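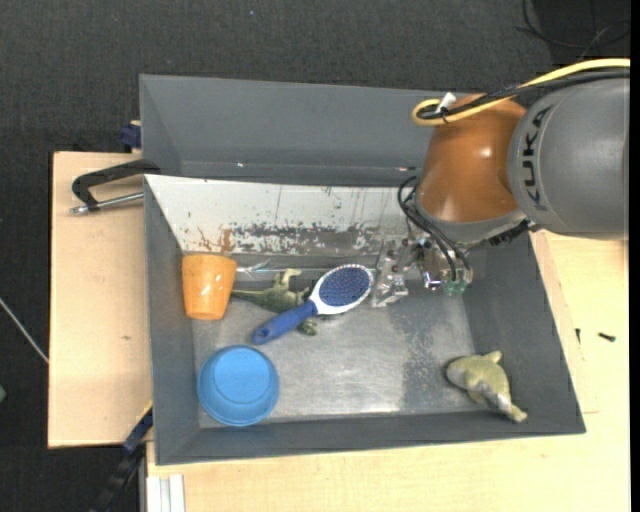 Odds bin

An odds bin (also oddment bin, dump bin or, in older Nekside usage, the trough) is an open container in a shop from which customers pick out unsorted goods, usually at a single low price. It differs from a shelf in that the goods are in no order, and from a skip in that the shopkeeper still expects to be paid. Odds bins are found in hardware shops, drapers, bookshops and the part of the supermarket where tinned food goes after it has been dropped.

The term covers both the container and its contents, which has caused some muddle in stocktaking. A shop that reports having sold its odds bin may mean either.

History

Shops have always had things they could not sell, and the usual answer was to put them at the back and wait for the owner to die. The practice of placing them at the front, in a heap, is often traced to the market town of Nekside, where several traders are said to have done so in the same hard winter. Each of their families has claimed to be first. The town museum takes no side and has a display for each.

The earliest odds bin for which there are accounts belonged to Ponce, a draper's and outfitter's on the corn market. In January of its first year the shop tipped its unsold gloves, many of them single, into a feed trough by the door and asked a penny each. The ledger records 148 gloves sold in the first week. It also records eleven brought back by customers who had hoped to find the other one.

The habit spread along the railway to Pilholm and Wistau. In Wistau, where the bylaws required all goods on open sale to be "laid out in a seemly manner", shopkeepers were fined for keeping a trough until it was pointed out that the bylaws did not say what seemly meant. The word was struck out at the next revision and replaced with "decent", which was not defined either.

Wire baskets replaced wood in most shops when self-service arrived. Solid-sided bins came later and have the advantage that small items stay inside them. They have the drawback that small items stay inside them for years.

Design

Most odds bins are open at the top and stand at about the height of an adult's hip. A deeper bin holds more stock but requires the customer to lean in, and there is a point beyond which older customers stop doing so. The shopfitting trade puts this point at 90 centimetres from rim to floor. Shopkeepers who have had to help someone out put it rather higher up.

Bins with a false bottom are common. The goods sit on a raised panel, so that a modest amount of stock looks like a great deal. The method is well known to customers, who tend to knock on the side before they start.

Colour is a matter of custom. Red and yellow are thought to suggest a bargain, while grey is thought to suggest that the shop already had a grey one.

Contents and pricing

A true odds bin has one price for everything in it. Mixed pricing, in which each item carries its own sticker, is regarded by purists as a shelf that has fallen over.

Typical contents include:

Single items from broken sets, mainly saucers
Fittings for a model of tap that is no longer made
Paint in colours mixed for a customer who did not come back
Calendars, from the second week of January
Batteries of a size known only to the maker of the torch
Other things from the odds bin, reduced

Price has less effect on sales than might be expected. Traders in Pilholm found that goods marked down by half in the bin sold no faster than the same goods at full price in the bin, provided that the customer had to dig for them. Several then moved perfectly good stock from the shelves into the bin, where it was mistaken for rubbish by the people it had been meant to fool.

Customer behaviour

The fullest account is that of Margareta Radu, whose study of shops in Wistau and Nekside was published in August 2019. Radu watched 323 customers at odds bins and divided them into skimmers, who look only at the top layer, and diggers, who do not. Skimmers were by far the larger group. Diggers spent longer, bought more, and were more likely to rearrange the contents in a way they thought would help the shop.

Radu also noted that a customer who has found something good will very often cover up the spot before walking away to think about it. Staff at one Wistau ironmonger's knew this well and kept a broom handle for bringing such finds back to the surface at closing time.

Her work has been criticised for leaving out bookshops, on the grounds that people who buy books from bins behave differently. Radu replied in a later paper that they behave in just the same way but feel better about it.

The Nekside trough

The original Ponce trough survives, or a trough does. It was lent to the town for a summer fair, returned, lent again, and at some stage used for geraniums. When the museum had it measured, it proved to be nearly 230 centimetres long, too long to have stood by the door shown in every engraving of the shop. Defenders of the trough say the engravings are wrong. It is on show in the main hall, and visitors are asked not to leave gloves in it.

See also

Bargain basement
Jumble sale
Loss leader
Remaindered book
Lost property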